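The Tundstead Intake

The linen from Tundstead came in at 404 pieces, against a docket that said 404, and Funmilayo Garba signed for it. She wrote 11 Jan 2023 in the date column and initialed the weight.

Procedure at Pultstead was fixed. Each piece was lifted by two corners, opened to full width, held under the tube lights, and read from left to right. Stains were logged by type: rust, wax, food, unknown. Holes smaller than a pencil point were passed. Anything larger went to mending. A piece that showed nothing was folded in half, then in half again, and stacked with the closed edge facing the door.

She had learned the work from a man named Tamuno, who held that a cloth should never be inspected flat. Flat, it hid its thin places. Hung between two points, it gave them up. He had trained 23 inspectors in this way and had considered four of them adequate. He did not say which four.

By noon she had cleared the napkins. The air conditioner cycled on and the top sheets of the stack lifted at the corners, so she laid a steel rule across them. The afternoon was tablecloths.

Piece 1548 in the running ledger was white, plain weave, no monogram. The hem was hand sewn and sound. She read it once and found nothing, and had begun the first fold when she noticed a red speck. It was too small for wine and the wrong color for rust. She opened the cloth again and checked the reverse. She wet a swab from the Finberg bottle, touched it to the speck, and waited the required two minutes. The swab stayed white.

The form allowed one line for remarks. She wrote: red, does not transfer, origin unknown.

There was a rule for unknowns. They were held until February and then returned to the sender at the sender's cost. In her first year she had held a great many pieces under that rule. The shelf had filled, and Tamuno had come in, looked at the shelf, and gone out again. After that she held fewer.

She turned back through the ledger. The same remark appeared on an earlier page, in Tamuno's square capitals, against a white cloth, plain weave, hem hand sewn. Sender: Tundstead. Beside it, where the disposition code belonged, he had written a word and then ruled it out with two lines. She tilted the page to the light. The word was KEEP.

Funmilayo put the cap back on the bottle. She opened the cloth a third time, corner to corner, and held it up under the tubes until her arms began to shake.

Then she folded it with the speck on the inside, left the code blank, and reached for the next piece.
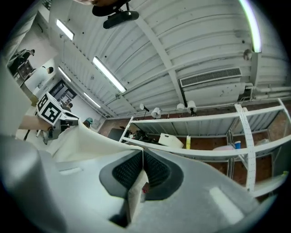 White cloth, opened under the tube lights.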